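Cómo doblar una americana de lana para meterla en la maleta (sin plancha al llegar)

Llevo años viajando con una sola americana y una maleta de cabina, y durante mucho tiempo la metía como podía: doblada por la mitad, encima de todo, con los dedos cruzados. Llegaba hecha un acordeón, claro. Colgarla en el baño con la ducha abierta ayuda un poco, pero si tienes una cena a las ocho y el tren llega a las siete y media, pues no da tiempo a milagros.

Así que os cuento cómo lo hago ahora. Me sirve para americanas y también para abrigos cortos de lana, de esos que no abultan demasiado. Con los abrigos largos cambia alguna cosa y lo explico al final. Si ya sabéis doblar camisas, esto os va a parecer fácil, aunque las hombreras tienen su truco y a mí me costó unas cuantas americanas con los hombros chafados cogerle el punto.

Lo que necesitas

Una mesa grande. Lo digo lo primero porque yo empecé haciéndolo encima de la cama y es un error: el colchón se hunde, la tela se mueve y acabas metiendo arrugas nuevas mientras intentas quitar las viejas. La mesa del comedor va de maravilla. Si es de madera, pásale un trapo seco antes, que la lana lo recoge todo (migas, sobre todo, al menos en mi casa).

Un cepillo de ropa de cerdas suaves. El mío es un Holmgren que heredé con el armario de un piso de alquiler, pero cualquiera vale.

Papel de seda, 3 hojas. Si no tienes, una camiseta fina de algodón hace el mismo papel y además te la llevas puesta a la vuelta.

Una funda de tela o una bolsa de tintorería. La de tintorería es más fea, pero resbala mejor dentro de la maleta y eso se nota mucho en las arrugas.

Antes de doblar

Vacía los bolsillos. Todos, también el interior y el pequeñito de los tiques. Una vez me fui a Burulora con un bolígrafo en el bolsillo del pecho y os podéis imaginar el forro.

Luego cepilla la prenda colgada de la percha, de arriba abajo, siguiendo el pelo de la tela. No hace falta apretar. Un par de pasadas por delante, un par por detrás y una más detenida por el cuello, que es donde se acumula todo. Si la acabas de llevar puesta, déjala colgada un rato al aire, una noche entera si puedes. La lana con humedad marca los dobleces muchísimo más.

¿Botones? Abiertos. Hay quien los abrocha para que no se mueva nada, yo lo probé y me quedaban unas tensiones rarísimas alrededor del ojal. Si los tuyos van muy sueltos, revisa el hilo ahora, que en el hotel siempre es peor.

Paso a paso

1. Extiende la americana en la mesa

Ponla con la espalda hacia arriba y estírala con las palmas, desde el centro hacia los lados. Con las palmas, de verdad, nada de tirar de las esquinas con los dedos, que así deformas el bajo. Las mangas las dejas de momento donde caigan.

2. Busca la costura central

Casi todas las americanas tienen una costura que baja por la mitad de la espalda. Es tu guía para todo lo demás. Recórrela con el dedo desde el cuello hasta el bajo y, si ves que hace curva, recoloca la prenda hasta que baje recta. Este paso me lo saltaba siempre y era justo la razón por la que un lado me quedaba más ancho que el otro.

3. Coloca el cuello

El cuello se queda en su sitio, doblado como cuando la llevas puesta, y las solapas igual. No lo levantes. Vi un tutorial en el que lo subían para ganar espacio y me pasé una boda entera en Nellurport con una solapa mirando al techo.

4. Rellena los hombros

Haz una bola floja con una hoja de papel de seda y métela dentro de cada hombro, por la sisa. Tiene que quedar esponjosa, lo justo para que la hombrera no se aplaste. Si notas que el papel cruje cuando aprietas, has puesto demasiado.

5. Lleva las mangas hacia la espalda

Coge una manga por el puño con una mano y por el codo con la otra. Levántala entera, sin arrastrarla por la mesa, y bájala sobre la espalda de manera que quede paralela a la costura central. Luego la otra. Las dos tienen que caer sin cruzarse, cada una en su lado. Si son muy largas y asoman por abajo, dobla el puño hacia arriba, un doblez amplio y suave.

Aquí es donde más se nota la tela. Una lana gordita perdona bastante; una fría de verano marca con mirarla, así que con esas yo meto una tira de papel de seda debajo de cada manga.

6. Alisa antes de seguir

Antes de cerrar nada, para y mira. Las arruguitas que ves en este momento son las que vas a encontrarte al abrir la maleta, solo que más marcadas. Pasa las manos otra vez, despacito, desde el cuello hacia abajo. Si una manga se ha torcido, levántala y vuelve a colocarla, que intentar enderezarla con el cuerpo de la prenda debajo no funciona nunca (lo he intentado muchas veces, soy cabezota).

7. El doblez grande

Pon la tercera hoja de papel de seda, enrollada como un canuto flojo, cruzada a la altura de la cintura. Coge la prenda por el bajo y llévala hacia el cuello por encima del canuto. Al pasar sobre algo redondo, la tela hace una curva en vez de un canto, y la marca que queda es mínima. Si usas camiseta, enróllala también.

8. A la funda

Mete las dos manos planas por debajo, levanta el paquete entero y deslízalo dentro de la funda. Cierra sin sacar todo el aire. Las bolsas de vacío, para los edredones: con una americana son un desastre.

El truco de las rayas

Si tu americana es lisa, puedes saltarte esto. Pero si es de raya diplomática tienes una ventaja enorme, porque las rayas te chivan todo lo que está pasando en la tela.

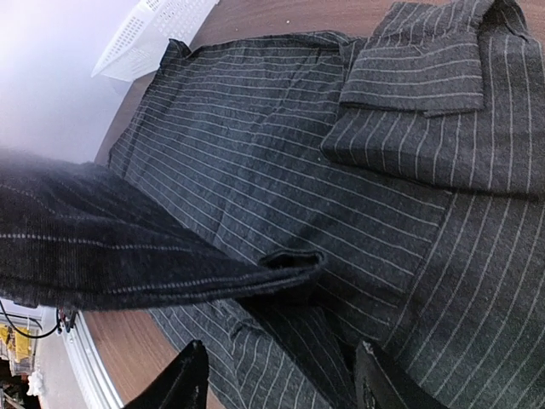

Una raya recta quiere decir que la tela está asentada. Cuando se curva, hay una arruga, aunque sea de esas blanditas que casi no se ven en un tejido oscuro. Yo voy siguiendo una raya con la vista desde el hombro hasta el bajo y, donde se ondula, ahí pongo la mano y aliso. Luego salto a otra un poco más allá. Se tarda nada y es mucho más fiable que mirar la prenda en general, que con un gris oscuro y la luz del comedor por la noche yo no distingo ni el derecho del revés.

También sirven para las mangas: cuando las llevas a la espalda, las rayas de la manga y las del cuerpo deberían bajar más o menos en la misma dirección. Si forman ángulo, la manga está girada. Con el cuello no os guiéis por eso, que lleva las rayas en otro sentido y es lo normal.

Dónde va en la maleta

Arriba del todo, lo último que entra. Debajo, lo plano: pantalones, jerséis, camisetas. Los zapatos y el neceser van abajo, junto a las ruedas, para que al poner la maleta de pie no se le vengan encima. Yo tengo una Grellix pequeña con cintas por dentro y las cintas las paso por debajo de la americana, sujetando el resto de la ropa. Por encima dejan una marca horrible en diagonal que luego no se va ni con vapor.

Si te sobra hueco en los lados, rellénalo con calcetines. Una maleta medio vacía arruga más que una llena, porque todo baila.

Al llegar

Sácala enseguida, antes incluso de mirar la contraseña del wifi. Quita el papel, cuélgala en la percha más ancha que encuentres en el armario y sacúdela un poco cogiéndola por los hombros. Dale 10 minutos. Las arrugas suaves se van cayendo solas con el peso de la tela, y para lo que quede, pasa la mano ligeramente humedecida y déjala secar antes de ponértela.

Guarda el papel de seda plano en el fondo de la maleta para la vuelta, que a mí me dura varios viajes.

Si es un abrigo largo

Cambian 2 cosas. La primera, que en lugar de un doblez grande haces un par, uno a la altura del muslo y otro en la cintura, cada uno con su canuto. La segunda, que las mangas quedan mejor dobladas por el codo, con el puño hacia el hombro, para que no se junte todo el grosor en el centro. Y si es muy gordo, llévalo puesto — pasas calor en la estación, pero la maleta te lo agradece.

Lo que me preguntáis siempre

¿Y darle la vuelta, con el forro por fuera? Funciona y protege bien la lana. A mí me cuesta más dejar los hombros en su sitio y por eso casi no lo hago, pero si tu forro resbala mucho, prueba.

¿Enrollada? Las de punto sí. Las que llevan entretela en el pecho, ni se os ocurra.

¿Cuánto aguanta así? Un día de viaje, sin problema. Una vez la dejé doblada desde noviembre hasta después de Reyes, por pura pereza, y aquello ya necesitó tintorería.

Otro día subo lo de los pantalones de vestir, que tengo a medias la parte de cómo mantener la raya.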